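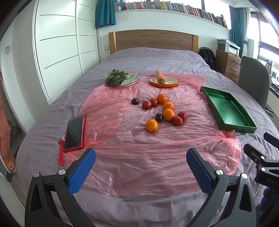 Fruit and vegetables set out on a plastic sheet for the bedroom station of the Trarnent Open Day, with a hand-held gripper in the foreground.

The Trarnent Open Day is a yearly public event devoted to household robotics, held each October by the Trarnent Workshop. It differs from most robotics shows in that its demonstrations take place in furnished homes. Visitors move between the homes in small groups and watch operators handle everyday goods with gripping tools.

History

The event was founded by the engineer Catarina Carvalho and the teacher Horácio Serrano, who wanted local residents to see the workshop's daily tasks at close range. The first edition drew 70 visitors to a single apartment. Attendance later rose to 600, and the program now covers 16 homes. Advance booking was introduced after long lines formed on the stairs of the Masetti building during the third edition.

Demonstrations

Each home has one or more stations, named after the room in which they are placed. At a bedroom station the bed serves as the work surface and is covered with a sheet of plastic. Goods used there have included oranges, apples, plums, a carrot and bok choy, along with plates and a metal tray. The operator works with a two-armed gripper held in the hand, picking up one item at a time and setting it down in another place. Furniture and personal belongings stay in the room during the session.

A session lasts 23 minutes and is followed by questions. Visitors may try the gripper under the guidance of the operator. Zulmira Coelho, who has directed the program since the fourth edition, wrote the handling guide issued to all operators. It calls for firm produce to be attempted before soft fruit.

Related activities

An evening talk is given in the Cardoso Hall at the close of the event. Past speakers include Belmiro Arruda, on the grasping of round objects, and Meron Habte, on work in small rooms. Summaries of the talks are printed in the Tullitz Bulletin, usually in January.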